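Call for Participants: Hand-Held Gripper Build, Javero Shared Workshop
Reference 2219
Published 2026-05-18

The Javero Shared Workshop invites applications from members and local residents to take part in the second stage of the Cropper build. Cropper is a hand-held gripper tool with its own camera, made in the workshop and used to record everyday kitchen tasks. The recordings will later be used to teach a small robot arm, Vistik, to handle bowls and other tableware.

Eight places are available. The work will run until the end of November, and participants are expected to give 40 hours in total, arranged to suit their other commitments.

Duties

Participants will assemble and adjust the grippers, fit cables and mounting plates, and carry out recording sessions at the bench. Each participant will also keep a short written log of faults and repairs.

Who may apply

Applicants must be aged 18 or over and able to use hand tools safely. Experience of soldering or simple programming is welcome but is not required. Training in the use of the workshop is provided.

Payment

A single payment of £150 will be made on completion of the agreed hours. Materials are supplied by Livolov and remain the property of the workshop.

Camera view during work with nested bowls, a clear glass one inside a white one:
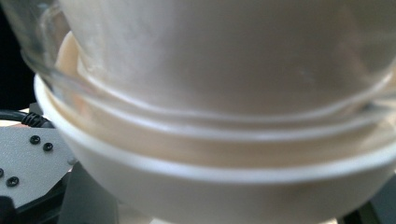

How to apply

Applications should be made in writing at the workshop desk, quoting the reference given at the head of this notice. Please state any relevant experience and the hours at which you are usually free.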